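I finally finished all six seasons of Dronditz over the weekend. Spoilers for the first season only.

It came out while I was working nights, so I missed it the first time. What got me to start was the news that the lead, who plays Jakab, is leaving acting to run a small theater in his home town.

He has 104 screen credits. I went through the list and had seen nine of them without knowing it was him. A bus driver, two priests, a dentist, the voice of a goat. 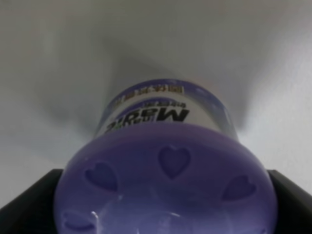 His first part with a name was in Teredness, a low-budget movie about a ferry that stops running. He has four lines in it. He told a radio show once that he was paid 500 for the whole job and spent it on a coat.

The coat is in Dronditz, by the way. Jakab wears it in every outdoor scene of the first season. Wardrobe had picked out something newer and he asked to keep his own.

I think the first season is the best of the six. Episode four is one long dinner between Jakab and his brother Umer, and they hardly talk. You find out about the sale of the house from who passes the salt.

Umer is the harder part to play, in my opinion. He has to be wrong in almost every scene and you still have to want him to stay. The actor got one award nomination for it and lost.

Season three drags. There is a court case that takes up five episodes and most of it could have been done in two. I would not skip it though – the judge comes back later and you need to know who she is.

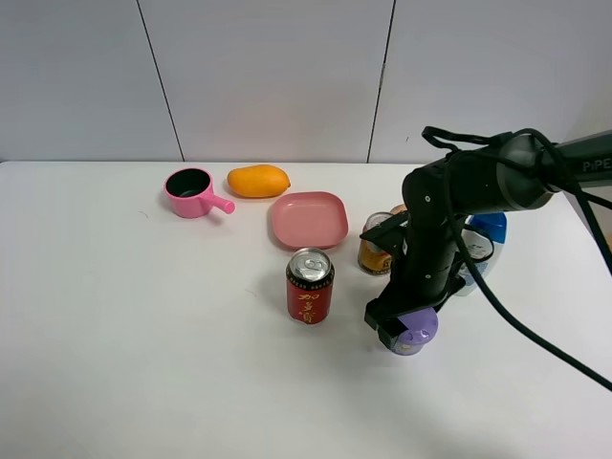 The kitchen scenes are where the show spends its time, and I like how little the crew put in them. Season one has a stove, a table and two chairs. By season five Umer has money and the kitchen is bigger, but the table is still nearly bare. A small pink saucepan, a mango and a square pink plate would be a crowded table on Dronditz.

The finale runs 100 minutes. I watched it on Monday in two parts, which was a mistake. The second half opens right in the middle of an argument and I had lost track of who was angry at whom.

The fan site has a thread on the last shot with 589 replies. I read the first page and stopped. Half of them think Jakab gets on the train and half think he goes home. I think he goes home – he left the stove light on.

Next up is Teredness again, now that I know which one he is. If anyone has a copy with decent subtitles, let me know. The one I saw had them up to a minute behind the sound.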